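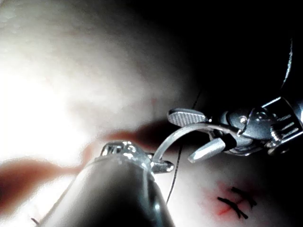
Re: [surgbot-club] needle handover, again

Replying to the whole list because I got the same question off-list from three people, and the Zudeck entry form closes at the end of February whether or not we agree with each other.

> From the vision subgroup, Monday:
>
> We've now gone through all 1,002 handover attempts from the fall runs
> and we think the labels are a mess. Half of us were marking "success"
> when the second tool closed on the needle, the other half when the
> first tool let go. Those are different moments and the classifier
> has noticed. It is now very confident about nothing.

Yes. I wrote the labeling page, and the labeling page says "mark the handover when it is complete," which I thought was clear at the time. Let's use this: the handover is complete when the receiving jaws are closed, the giving jaws are open, and the needle has stayed put for 2 seconds. If it rotates in the grip during those seconds, it gets its own label, "rolled." Do not call it a success because it looked nice otherwise. I have seen some of your successes.

> Could we just relabel the ones where both tools are touching the
> needle? That would be a lot faster than starting over.

I'd do all of them. The ones where both tools are touching are where the argument is, but the early drops were labeled by the same people on the same pizza. If everyone who signed up for the competition takes a share, it's a couple of evenings. The folder has been split up already and the sign-up sheet is in the usual place, under the sheet for who has the door key.

> Second thing. Thread. The tracker loses the suture whenever it goes
> across something dark, and then it picks up any dark strand it can
> find, including the tails of knots we tied already. We had one run
> where it tracked a finished stitch for the entire video and reported
> excellent stability.

That one made my week. Two suggestions:

Mask out the finished stitches. We know where they are, we put them there. After each knot, save the region and tell the tracker to leave it alone until the thread's been picked up again from the needle end. Someone started on this in Kozan before break and the branch is called "knots_dont_move," which is optimistic if anyone pulls on the pad, but a good place to start.

Follow the thread from the needle outward and stop when you lose it. At the moment we look for thread everywhere and then try to join the pieces up, so naturally it joins the wrong pieces. A short piece of thread we're sure of is worth more to the planner than a long one assembled from rumor.

> Also the shiny parts. When the near tool is big in the view the
> highlights on the shaft come up as needle. Would it help to turn the
> light down?

Please don't touch the light. The Zudeck rules fix the brightness on the day and we would be training on a room we won't be in. We have more than 2,000 unlabeled stills with glare on the shaft and I'd like them used as negatives. The needle is a curve of known radius and the shaft highlight isn't, so fitting an arc before you believe anything should get rid of most of it. It will not get rid of the highlights on the needle drivers' jaws. I don't have an idea for those. If you do, bring it.

Other business, while I have you:

The Varkico practice pads are nearly gone. Turn the used ones over and use the back before you open a new one. If you used the red stuff, wipe the pad down before it goes in the drawer. The drawer currently looks like it should be reported to somebody.

The log script still stops writing at line 2,872 on the old laptop. Yes, always that line. No, I don't know why. Use the new laptop.

The Zaltent room is ours from 6 p.m. on, and until then it belongs to the bridge-building club, who have asked that we stop leaving needles on the table. They asked nicely, and I would like us to count needles out and count them back in. A curved needle is a bad thing to find with your elbow.

For the entry itself I need a one-paragraph description of our method by the next meeting. Last year's said "novel" four times and we placed behind the team whose arm was unplugged for the first round. Somebody other than me should write it.

I'll be in the room tonight redoing the hand-eye calibration, if anyone wants to come and hold the checkerboard.

-- surgbot-club, planning subgroup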